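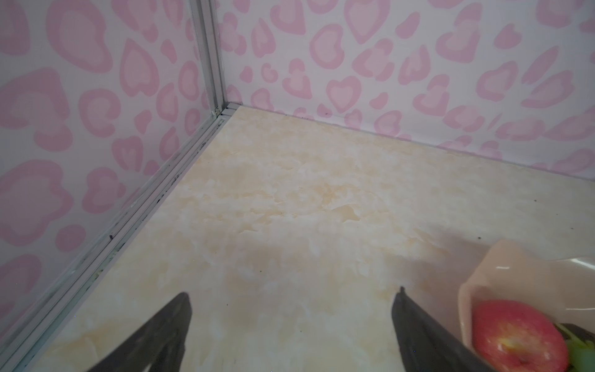 Removing etch marks and stains from a polished marble floor

Polished marble loses its shine in two different ways, and the treatment for one does nothing for the other. An etch is a shallow chemical burn in the calcite, left by acid. A stain is a coloured substance held in the pores below the surface. Work out which one you have before opening any product.

Telling them apart

Set a torch on the floor so that the beam runs along the stone at a low angle, then look towards the light. An etch shows as a dull patch with the colour of the stone unchanged. A stain shows as a darker or tinted area, and the shine over it is usually intact. Lemon juice, vinegar, wine and most bathroom descalers leave etches. Cooking oil, tea, rust and leaf tannin leave stains. Red wine commonly leaves both, in which case draw the stain first and repolish afterwards.

Confirm that the floor is real marble. Printed porcelain and vinyl are sold in marble patterns and neither responds to polishing powder. Put one drop of white vinegar on an offcut, or on a spot that sits under a cupboard kickboard. Calcite fizzes faintly and goes dull within a few minutes. Porcelain and vinyl do not react.

Materials

Marble polishing powder (oxalic acid and aluminium oxide type)
White felt pad, hand-held or on a variable-speed polisher
Bicarbonate of soda or kaolin for the poultice
Hydrogen peroxide, 12 per cent, for organic stains
Acetone, for oil
Plastic film and low-tack tape
Plastic scraper
pH-neutral stone cleaner
Nitrile gloves and eye protection

Drawing a stain

1. Clean the area with neutral cleaner and let it dry overnight.

2. Mix the powder with the chosen liquid to the thickness of peanut butter. Use peroxide for tea, coffee, wine and leaf marks. Use acetone for oil, with kaolin as the powder, all pilot lights out and the windows open. Never mix the two liquids.

3. Spread the paste 5 mm thick and carry it past the edge of the stain on all sides. A thin edge dries early and can leave a ring.

4. Cover with film, tape the edges and pierce the film several times with a pin.

5. Leave for 24 hours, then take off the film and let the paste dry completely. Lift it with the plastic scraper. A metal blade will scratch.

6. Rinse, dry and inspect under the torch. Old oil stains can need up to 3 applications.

Rust is a separate problem. Peroxide will not move it, and the acid removers sold for concrete will etch the floor badly. Use a neutral-pH rust poultice made for calcareous stone.

Repolishing an etch

1. Mask skirting boards and any timber threshold.

2. Wet the pad and sprinkle a teaspoon of powder on the mark. Work in small circles with firm pressure for two to three minutes. On a machine, keep the speed low.

3. Keep the slurry wet. Add water by the teaspoon as it thickens.

4. Wipe up the slurry, rinse twice and dry with a clean towel.

5. Check against the surrounding floor. If the patch is now shinier than its neighbours, feather outwards with a nearly clean pad.

An etch that catches a fingernail is too deep for powder. It needs honing with diamond pads, and an uneven result over a whole room is expensive to correct – get a stone restorer to quote first.

Sealing

A penetrating sealer slows staining. It has no effect on etching, whatever the label implies. Wait at least 48 hours after the last rinse, apply a thin coat, and buff off the excess before it hazes. Test annually with a few drops of water: if the stone darkens within ten minutes, reseal.

Notes compiled by Walter Yupanqui. Last revised April.

Related guides

Regrouting a stone threshold
Choosing a neutral floor cleaner
Lippage: measuring and grinding uneven tiles
Case notes: the Fovham entrance hall
Removing carpet adhesive from terrazzo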